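Chapter 7
Qualification Formats and the Two-Legged Tie

Learning objectives

After working through this chapter, you should be able to:
- distinguish a group stage from a knockout round in a qualifying competition
- apply tiebreaking criteria in the order set by the competition rules
- calculate the outcome of a two-legged tie under more than one set of rules
- explain how scheduling affects the value of a match to each side

7.1 Introduction

A qualifying competition reduces a large field of entrants to the number of places available at a final tournament. The organizer must decide how many matches each entrant will play, how entrants will be separated when their results are equal, and how the fixtures will fit into the calendar. These decisions are usually made well before the draw and are published as competition regulations.

Chapter 6 dealt with league formats, in which every team plays every other team over a full season. Qualifying competitions seldom have that much time. National teams assemble for short windows, and players must be released by their clubs and returned to them. A format that needs ten match dates cannot be used where only six exist.

7.2 Group stages

In a group stage, entrants are divided into small groups, usually of four or five, and play a round robin within the group. In a double round robin each pair of teams meets twice, once at each home ground. A group of n teams then requires n(n − 1) matches. A group of four requires 12 matches and six match dates. A group of five requires 20 matches and ten match dates, with one team idle on each date.

Three points are normally awarded for a win and one for a draw. When two or more teams finish level, the regulations supply a sequence of criteria. Two families are in common use. The first begins with goal difference across all group matches. The second begins with results between the tied teams only, known as head-to-head. The two can produce different qualifiers from the same set of scores, as Exercise 7.4 demonstrates.

A match whose result cannot alter which teams advance is called a dead match. Dead matches become more frequent as the group grows and as the gap in strength between entrants widens. Rweyemamu's treatment of the Bakilana Cup, a competition with 60 entrants, classed a match as dead for one side or for both, and this chapter follows the same convention. A match that is dead for one side may still decide the position of its opponent, and final-round fixtures in a group are therefore played at the same time.

7.3 Two-legged ties

A two-legged tie consists of two matches between the same teams, one at each home ground. The aggregate score is the sum of goals over both legs. If Lutov defeat Imia 2-1 at home and lose 1-0 away, the aggregate is 2-2. 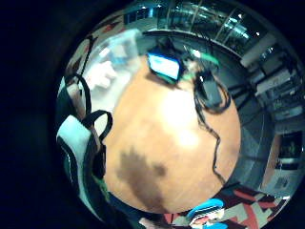 Under the away goals rule, a level aggregate is broken in favour of the team that scored more goals at its opponent's ground. Imia scored one away goal and Lutov scored none, so Imia advance. Without the rule, the tie proceeds to extra time and, if necessary, to penalty kicks.

The order of the legs is fixed by the draw or by seeding. Playing the second leg at home is generally regarded as favourable, partly for the reason that any extra time is then also played at home. Tănase disputes the size of this effect and argues that seeding accounts for much of it: where the stronger team is given the second leg at home, it would be expected to win more often in either order. The argument is taken up in Section 7.6.

Key terms: aggregate score, away goals rule, dead match, double round robin, head-to-head, seeding.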